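2023-04-19

Still chewing on the silo question from last time, so I'm putting it down before it drifts off again. I went through the reader letters the Wakby opinion page printed over the winter, 161 of them, and tried to mark which ones answered a point somebody on the other side had really made. It's slow going and I kept stopping to enjoy the letters themselves (people can be so funny when they're cross!).

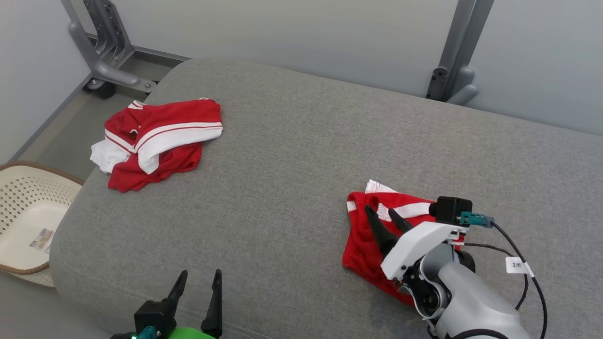

*Two red-and-white garments on a gray table*

My first pass was too generous, I think. I was giving credit for any mention of an opponent, even a sneer, so I'm redoing the first 50 with a stricter rule: the letter has to repeat the other argument in words its owner would accept. Only 3 have passed so far, all on the school levy. If anyone wants to read a batch alongside me before May, please do, I'd love to see where we disagree.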